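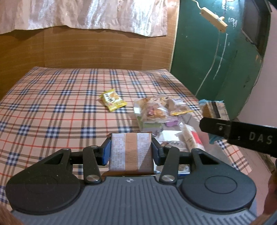
Solia Brushed Cotton Sheet Set
Sold by Llewellyn Bedding
Item 3000

Let's get the thread count out of the way. The Solia set is 122. If you've spent any time shopping for sheets you've been told that anything under 400 is sandpaper and anything over 1,000 is a cloud. We don't believe it and we'd ask you to stop believing it too. A mill can twist several thin, weak yarns together, count every one of them, and print a big number on the bag. The number goes up and the sheet gets worse. Ours is a plain weave in single yarns, and 122 is what you get when you count them the dull way.

What it is

A flannel-type sheet set in 100 percent cotton, brushed on both sides. Fitted sheet, flat sheet, two pillowcases (one in the twin). The brushing is what makes it feel warm when you get in. It's also what makes pills, so read the section on washing before you order.

What it isn't

It isn't cooling. We get asked this every July. No brushed cotton sheet is cooling, and we have doubts about most of the sheets that say they are. If you sleep hot, buy percale, from us or from somebody else.

It isn't wrinkle-free either. Wrinkle-free cotton has been treated with a resin, and the resin washes out sooner than the price suggests it should. The Solia comes out of the dryer looking like a sheet that has been in a dryer.

We also don't call it hypoallergenic. Ask three sellers what that word means on a sheet and see if you get the same answer twice.

Weight

The finished cloth is 170 grams per square meter. This is the figure to compare when you're looking at brushed cotton, and plenty of sellers leave it off the page. If you can't find it, write and ask. If they write back with a thread count, you've learned something.

Sizes

Twin: fitted 39 x 75 inches, flat 66 x 96
Full: fitted 54 x 75 inches, flat 81 x 96
Queen: fitted 60 x 80 inches, flat 90 x 102
King: fitted 78 x 80 inches, flat 108 x 102

All fitted sheets have a 14 inch pocket with elastic the whole way around. "Deep pocket" has no fixed meaning in this business, so measure your mattress from seam to floor of the frame, add the topper if you use one, and compare. A 14 inch pocket fits a 12 inch mattress well. It will go on a 14 inch mattress when new and you will swear at it after the third wash. We don't make a deeper one at the moment.

Shrinkage

Cotton shrinks. The sizes above are before washing. Expect the flat sheet to lose around 4 percent in length, mostly in the first two washes, and a bit less in width. "Preshrunk" on a competitor's label usually means it shrank some already and will shrink some more.

Colors

Plain: oat, slate, brick
Stripe: the Zunia, a narrow two-tone, in oat or slate
Checks: the Tondton, in brick or slate

The checks are woven from dyed yarn, so the pattern shows on both faces. Screens differ and we can't do anything about yours. Swatches are free - send us the color names and an address. We'd much sooner mail you a square of cloth than take back a king set.

Pattern matching across seams: we try on the flat sheet hem. We don't try on the corners of the fitted sheet and we don't know anyone at this price who does.

Washing

Wash alone the first time, warm, with half the detergent you think you need. Skip fabric softener entirely. It coats the nap, and the soft feel you get from it is the coating. Dry on low and take the set out slightly damp.

There will be lint. A lot of it the first time, less the second. Clean the filter halfway through the cycle. Towels are rough on brushed cloth, so keep them out of the load. Some pilling will still turn up where your feet go, and a fabric shaver takes most of it off.

Brick bleeds a little. Cold water, separate load, twice.

How long it lasts

We don't offer a lifetime guarantee, and we'd look hard at the small print of anyone who does. Seams and elastic are covered for two years. Thinning of the cloth isn't covered, because all brushed cotton thins in the end. Used every week, the fitted sheet will go before anything else in the set. We sell it separately for that reason.

Returns

Sixty days, washed or unwashed. You pay the postage back unless we sent the wrong thing or it arrived with a fault. Pillowcases have to come back with the set.

Price

King set, $235. The smaller sizes are priced on the order form, along with single pieces. We don't run a permanent half-off sale with a made-up original price beside it. When a color is being dropped we mark it down, and once it's gone we don't restock it.

Ships Tuesday if ordered by noon Monday, otherwise the following week.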